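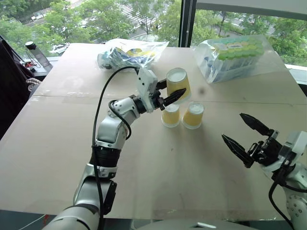
Yellow paper cups on the packing table, Skirnbridge back room, 10th August.

Zein sells paper tableware from a single-story building on the river side of Skirnbridge. The front is the shop. The back room is where orders are sorted and wrapped, and where most of the yellow range gets handled before it goes out. This page is part of our back room gallery. It covers the yellow cups and the table they are packed on.

The table
The table is covered with flat cardboard sheets laid edge to edge. We have worked on cardboard since we moved into the building. It keeps the cups from sliding, it does not mark the rims, and a sheet can be replaced when it gets soft or picks up tape. Georges Abu Hammour, who set up the back room, likes the sheets plain with the printed side down, so that a dropped staple or a scrap of film shows up against them. The seam between two sheets is left untaped. Tape lifts at the edges after a few weeks and catches on the bottoms of the cups.

New sheets come from the flattened outer cartons. We cut off the flaps, wipe the sheet down and leave it under a board overnight. The old ones go out with the paper recycling.

The yellow cups
Yellow has been in the range longer than any other color. The cups come to us from Skisden in cartons of 500, nested in sleeves. The outside is yellow and the inside is white. We tried a cup that was yellow inside as well, but customers who serve pale drinks did not care for it and it was dropped the next October.

Shade varies a little from one carton to the next. Some run pale, close to butter, and others are nearer to orange. We try to fill an order from one carton. If it has to come from two, we pack them in separate sleeves and write that on the slip.

Cups that are set out for checking go upside down on the table. The bottom seam is the part most likely to have a fault, and it is easier to look at from above. Dust stays out of them that way too. After the bottoms have been looked at, each cup is turned over and the rim is checked for dents. A cup with a dented rim goes in the seconds bin by the door. Seconds are sold in mixed bags at the counter, all colors together.

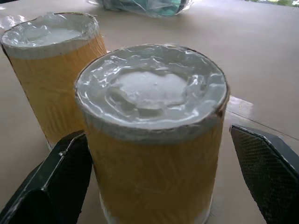
Clear plastic wrap is the other thing we use a lot of in the back room. It comes on long rolls, and the roll sits in a holder at the end of the table. A piece is pulled over the top, folded down a short way over the rim and pressed against the side. It does not need to reach the base. If too much film is used it bunches up and the collar gets thick, and then the pieces do not sit close together in the tray.

We changed film last year. The old one was stiffer and gave a smoother top, but it came away from the paper when the room was cold. The film we use now wrinkles more and holds better. A few customers asked for the smoother finish and we do keep one roll of the old film for them. Please say so in the order notes if that is what you would like.

Textured paper
The crinkled yellow-orange wrapping paper is sold under the name Hiltivness. It has fibers running through it on a slant, so no two pieces look quite the same. It goes around plain tubs and straight-sided containers and is closed at the back with a strip of paste. It is cut a little short so that it does not drag at the bottom, and a narrow pale band is normal there. It is not a fault and we do not take returns for it.

Hiltivness paper is not coated. It should be kept away from water and should not be wiped. For outdoor tables the smooth cups are the better choice.

Trays and cartons
Small orders go out in trays of 14. The tray has a cardboard base from the same stock as the table sheets and a folded lid. Larger orders go in cartons with a divider between the layers. We do not stack more than 3 layers in a carton, and each one is marked on the side with the color and the shade number from the Skisden label.

Wrapped pieces travel upright only. There is an arrow on the lid and we ask drivers to follow it. Unwrapped cups can travel any way up as long as they stay in their sleeves.

Collecting an order
Orders can be picked up from the side door. Ring the lower bell, as the upper one belongs to the upholstery shop. There are 2 parking spaces in front of the door and they are for loading only. Bring the slip or the name the order was placed under. If you want to see a shade before you buy, ask at the front counter and a sample cup can be brought out from the back.

Using these pictures
Shops that carry our cups may use pictures from this gallery on their own pages. Please credit Zein, Skirnbridge. Colors on a screen will differ from the cups themselves, so please do not use the pictures for matching. A shade card is available at the counter.

Other pages in this gallery: Green and White Cups, Plates, Storage Shelves, Front Counter.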